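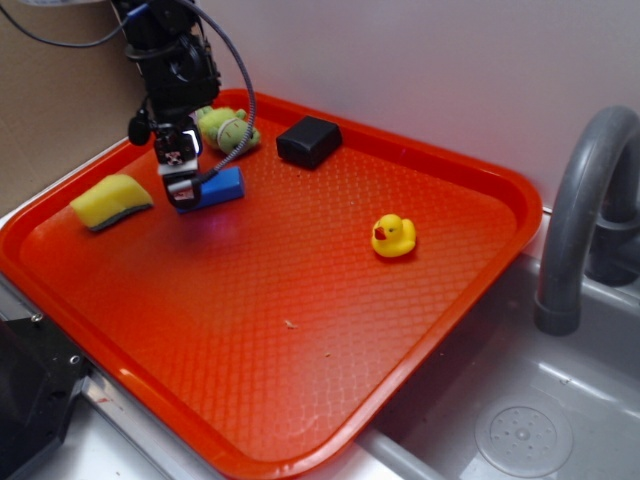 4.2 Repair escrows and the time to closing

We now turn to the loan files in which the appraiser asked for repairs before the house could be accepted as security. In the two towns of our study, Skudthorpe and Dustville, many of the houses for sale are old, and a buyer with small savings often can only afford a house which needs some work. The lender has then to choose between two ways. It can ask that the repair is finished before the closing, or it can close the loan first and hold a part of the money in an escrow account until the work is done. We call the first way the "repair first" path and the second way the "escrow" path.

The sample for this section has 246 files, all of them for the purchase of a single-family house in which the buyer intended to live. Refinance loans were left out, and so were files in which the buyer withdrew before the appraisal was ordered. All files come from Cartwright, a regional lender with one office in each town. The lender recorded the dates of every step in Turix, its loan tracking system, and we took the dates from there without correction, except where a closing date stood before the date of application. In such cases we went back to the signed papers.

The lender's own rule gives the limits within which the escrow path is allowed. The estimated cost of the repair must not be higher than $3,000, and the work must be finished within 40 days after closing. The repair must also not concern the safety of the people who will live in the house. A broken stair rail or an open electrical box always leads to the repair first path, even when the cost is very small. Peeling paint on a garage, a missing gutter or a worn kitchen floor can go to escrow. Between these clear cases there is a gray area, and here the decision belongs to the underwriter. We noticed that the reason for the decision was written in the file in most cases but not in all of them, and when it was written it was often only a few words long.

Our main interest is the time from the accepted offer to the closing. One would expect that the escrow path is faster, and in general this is what we find. The difference is however smaller than the loan officers told us in the interviews. Part of the explanation is in the paperwork which the escrow path needs. The buyer must bring a written bid from a contractor, the seller must agree on who pays, and the title company must accept to hold the money. If the contractor is slow with the bid, the whole file waits. In Dustville, where fewer contractors are willing to take small jobs, this waiting was the longest single step for many of the escrow files. The steps are shown for both paths in Figure A2 of the appendix.

A second part of the explanation has to do with the sellers. On the repair first path the seller normally pays for the work and has a strong wish to finish it, as no money comes before the closing. Several sellers did the work by themselves within a few days, and the appraiser came back for the final inspection in the same week. Such files closed very quickly. They pull down the average of the repair first path, and for this reason we report the median in all tables and give the average only in the notes.

It must be said that the two groups of files are not equal at the start. Houses on the repair first path have more serious defects, and their buyers have on the whole less cash after closing. We tried to take account of this by comparing only files with a repair cost below the limit and with no safety item. The comparison then rests on a smaller number of files – too small, in our opinion, to treat the two towns separately. We therefore put them together and add a town term to the model. The sign of the main effect does not change, but the interval around it becomes wide, and we ask the reader not to put too much weight on its exact size.

There remains the question of what happens after the closing. With an escrow the buyer already lives in the house while the work is open, and the money can be released only after an inspector has signed. We could follow the escrow accounts until the release in nearly every case. In most of them the work was done in time. Where it was late, the usual cause was weather for outside work, or a contractor who had taken a larger job in between. The lender may in this situation give one extension, and it did so freely. We found 2 files in which the held amount was not enough to pay the final bill, and in both the buyer had changed the material after the bid was made.

We could not measure how many sellers refused an offer because they expected a repair request. The loan officers in Skudthorpe believed that this is common, above all in June, when a seller may have several offers to choose from. Refused offers leave no trace in the loan files. The sales contracts which we read include only the accepted ones, and the question is taken up again in Section 5 with the answers from the agent survey.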